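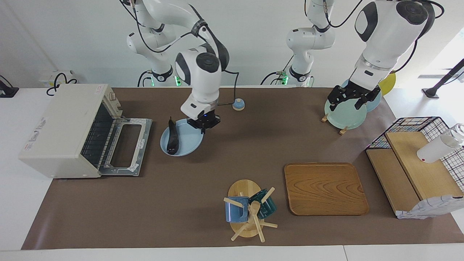
Einheit 4: Geschirr und Kleingeräte auf der Arbeitsfläche

Kursunterlage Hauswirtschaft, Grundstufe
Kursleitung: Urszula Walczak
Stand: 26. März 2024

4.1 Worum es geht

In Einheit 3 ging es um Schränke und Schubladen. Diese Einheit behandelt das, was offen stehen bleibt: Teller im Ständer, Tassen am Baum, Tabletts und kleine Geräte wie der Tischbackofen. Grundlage ist der Übungstisch mit der braunen Matte. Wer in der letzten Stunde gefehlt hat, liest bitte zuerst das Blatt zu den Greifräumen (Ordner Vernar, Seite 18).

Begriffe, die vorausgesetzt werden:

Standplatz: der Ort, an dem ein Gegenstand bleibt, wenn er nicht gebraucht wird.
Arbeitsplatz: die Fläche, auf der geschnitten, angerichtet oder abgestellt wird.
Ablage: eine Fläche für kurze Zeit, zum Beispiel ein Tablett.

Viele Unordnungen in kleinen Küchen entstehen dadurch, dass Ablage und Standplatz verwechselt werden. Ein Teller, der nur kurz abgestellt werden sollte, steht am Abend immer noch dort.

4.2 Teller

Teller können liegend gestapelt oder stehend in einem Ständer aufbewahrt werden. Beides ist zulässig. Der Stapel braucht wenig Grundfläche, der unterste Teller ist aber nur zu erreichen, wenn alle anderen angehoben werden. Im Ständer lässt sich jeder Teller einzeln entnehmen.

Auf dem Übungstisch wird mit dem Ständer gearbeitet. Die Teller sind verschiedenfarbig, unter anderem mintgrün, hellblau und gelb. Die Farben haben im Kurs keine hygienische Bedeutung, sie erleichtern nur die Absprache („der gelbe nach hinten“).

Beim Einstellen:

1. Teller am oberen Rand fassen, Daumen auf der Innenseite.
2. Unterkante zwischen die Stäbe setzen, erst dann loslassen.
3. Von hinten nach vorn füllen.
4. Große Teller nach hinten, kleine nach vorn.

Ein Teller, auf dem Lebensmittel liegen, gehört zum Arbeitsplatz. Die Aubergine auf dem hellblauen Teller ist dafür das Beispiel aus der Stunde: Solange sie dort liegt, wird der Teller nicht umgeräumt. Auberginen lagert man kühl, nicht kalt, und nicht neben Äpfeln oder Tomaten. Gewaschen wird erst vor der Verarbeitung.

4.3 Tischbackofen

Das Gerät steht am Rand der Arbeitsfläche. Die Tür klappt nach unten auf und braucht davor freien Platz. Dieser Platz wird beim Einrichten mitgerechnet, auch wenn die Tür meistens geschlossen ist.

Vor dem Einschalten Rost auf richtigen Sitz prüfen. Nach dem Gebrauch Tür offen lassen, bis der Innenraum abgekühlt ist, dann Krümel entfernen. Papier, Tücher und Verpackungen gehören nicht auf das Gehäuse. Die Abstände zur Wand stehen in der Anleitung des jeweiligen Herstellers und werden in Einheit 6 besprochen.

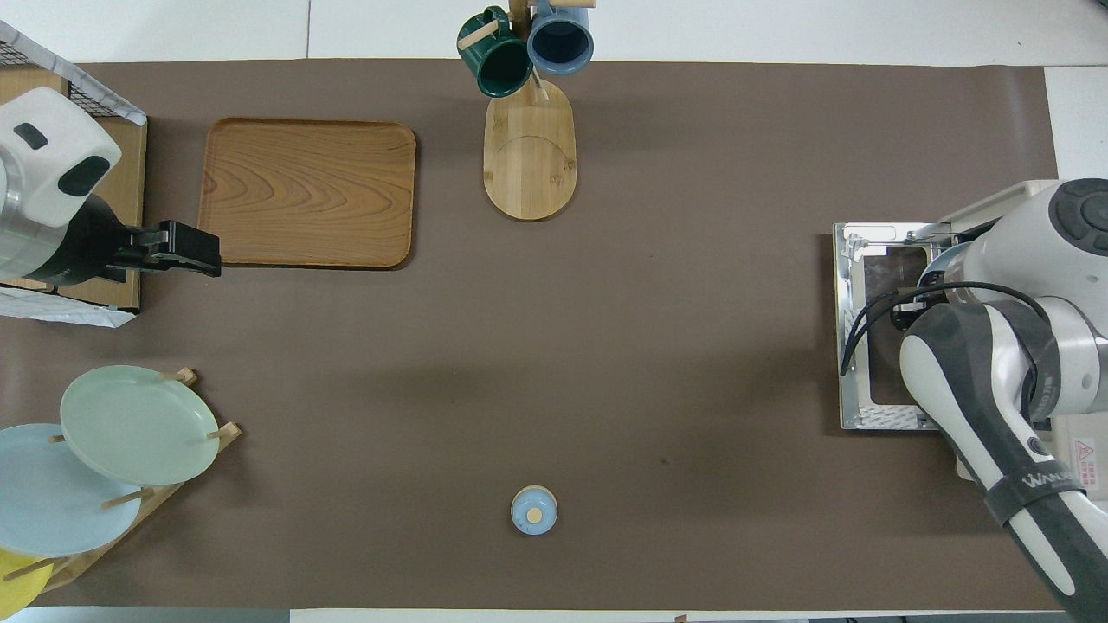
TASSEN UND TABLETTS

4.4 Tassenbaum

Der Tassenbaum steht am hinteren Rand der Matte. Die dunkelgrüne und die blaue Tasse hängen an den Holzstiften. Auf dem länglichen Fuß wird nichts abgelegt.

Zuerst wird die Tasse auf der einen Seite aufgehängt, dann die auf der anderen, damit der Baum nicht kippt. Beim Abnehmen eine Hand an den Pfosten legen. Frisch gespülte Tassen vorher abtrocknen, sonst läuft Wasser auf das Holz. Colette Gautier hat in der Stunde gefragt, ob auch Gläser mit Henkel aufgehängt werden können. Ja, wenn der Henkel weit genug ist und das Glas nicht an den Pfosten stößt.

4.5 Holztablett

Das Tablett mit der gewellten Maserung liegt flach auf der Matte und ist leer. So soll es vor Beginn jeder Übung sein. Es dient als Ablage und wird am Ende wieder geleert. Reinigung mit feuchtem Tuch, nicht einweichen, nicht in die Spülmaschine. Danach hochkant trocknen lassen.

Das gilt auch für den Tellerständer und den Tassenbaum. Holz etwa zweimal im Jahr dünn ölen, in der Kursküche machen wir das im November.

4.6 Aufgaben zur nächsten Stunde

a) Zeichnen Sie Ihre eigene Arbeitsfläche von oben. Tragen Sie Standplätze, Arbeitsplatz und Ablage ein.
b) Markieren Sie den Schwenkbereich aller Gerätetüren.
c) Notieren Sie einen Gegenstand, der keinen Standplatz hat, und schlagen Sie einen vor.

Abgabe auf Papier bei Szabolcs Balogh, Raum 71. Die Zeichnung muss nicht maßstäblich sein.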